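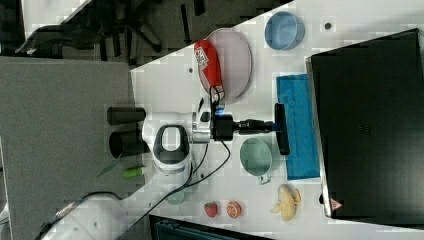
Remby 2 Flat-Pad Gripper

Bench-tested, mildly abused, in stock

The Remby 2 is a parallel gripper for people whose robots pick up ordinary household things and would like to keep doing so after lunch. It fits most light tabletop arms through the adapter plate in the box. If yours is an exception, send us the bolt pattern before you order and we'll tell you the bad news for free.

How it compares

We ran it against our older Urnow on the usual kitchen set: sponge, mug, bowl, plate, bottle, toy fruit. Both handled the sponge, but a sponge forgives everything. The Urnow kept spinning the strawberry out of its fingers. The Remby's flat pads held on to it, though they were less happy with the plate, where a narrow rim still calls for a careful approach angle – or a different plate.

"I'd pick the Remby for soft objects and keep the Urnow for anything with a handle," says Pongsak Chantharasri, who ran the tests and would like both of them on his bench permanently.

Specifications

Supply: 24 V DC
Fingers: 2, with replaceable flat pads
Cable: external, black, fond of snagging (clips included)
Mounting screws: 6
Controller: Plokthorpe or compatible, sold separately

In the box

Gripper, adapter plate, screws, cable clips, one spare set of pads. The hex key is included too, until you put it down somewhere.

Trial units

Borrow one from Prasertsri for two weeks. Return it with the pads attached, please. Loan requests go through the contact form; mention your arm and controller.

Page updated November 27, 2021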